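Werngate Toy Library: play food sets, cleaning and storage

The play food has been relisted in the catalog under two entries, 2,333 (fruit and vegetables) and 2,531 (cooked items and dishes). Both sets go out in the same drawstring bag and should come back in it. Adi Setiawan has rewritten the check-in sheet to match, and copies are at the Kollevwood desk.
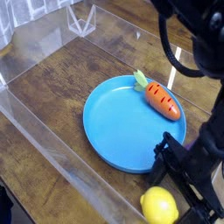 Painted pieces need milder treatment than the single-color ones. Use a damp cloth with a drop of dish soap, then a second cloth with plain water. Scrubbing pads lift paint, and the dark red stripes on an orange carrot are the sort of detail that goes first. Work along the piece, lightly, and leave the leafy top for last. The yellow lemon can be wiped all over in one go, with a little extra attention to the pointed end — crumbs and modeling clay collect where the surface changes direction.

Do not put any piece in the dishwasher. Plates and bowls may be hand washed in warm water up to the rim, then stood on edge to drain. Return everything to the bag only when fully dry, including the inside of any seam.

Sorting is done by entry. A bowl is a convenient tray for this, but a mixed bowl has to be split before bagging: the lemon belongs under 2,333 and the sausage with the red stripes under 2,531. The purple eggplant is checked at the stem end, where the green cap meets the body. If the cap moves when pressed, set the piece aside in the repair box and mark the sheet with an R. 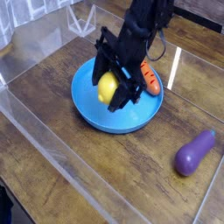

Loans and returns

Play food is lent for 19 days, with no more than 2 renewals. Late returns hold up the next household on the list, so please call if you need longer. Missing pieces are noted on the sheet and are not charged for the first time.

Replacement bags from Tjoa are expected in July. Until then, bags with a torn drawstring should be tied with cotton tape — the roll is in the left-hand drawer, under the Jidonus puzzles.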